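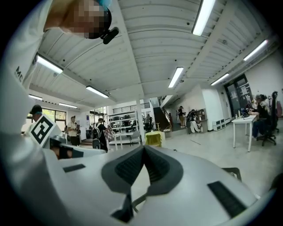
Figure 1. Ribbed ceiling with fluorescent tubes

Handout 2: Seats Used as Surfaces

Look at the light first, then the furniture. Woven seats often end up holding boxes and paper goods.
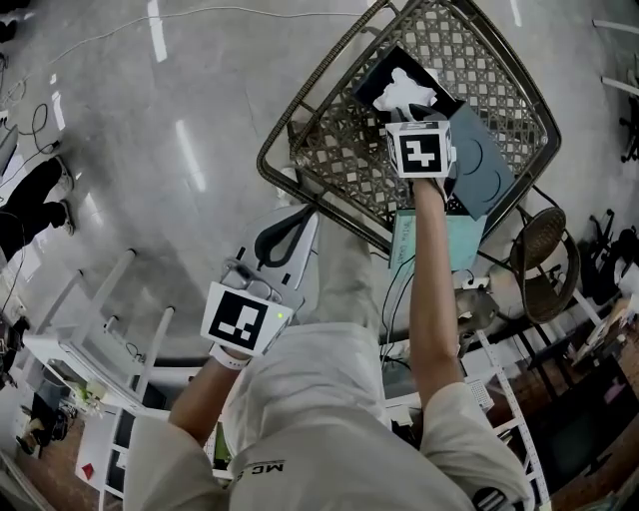

Ellwood Interiors Program, Room Care Section

A tissue box on a woven seat puts its weight on a few strips. A flat board spreads it. Note what lies under the board before you lift it.
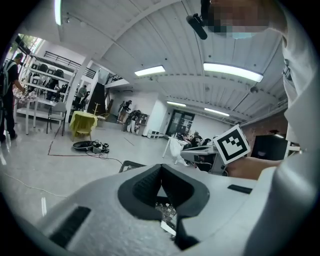
One student asked whether a small round table would do the same job. Yes, if it stands within reach of the chair.

Clear the seat from the top down, loose paper first. Keep cables away from the chair legs.

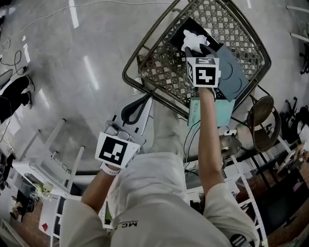 Brush along the weave and check the rim for broken strips. Read pages 4 to 40 of the Ravley notes by October.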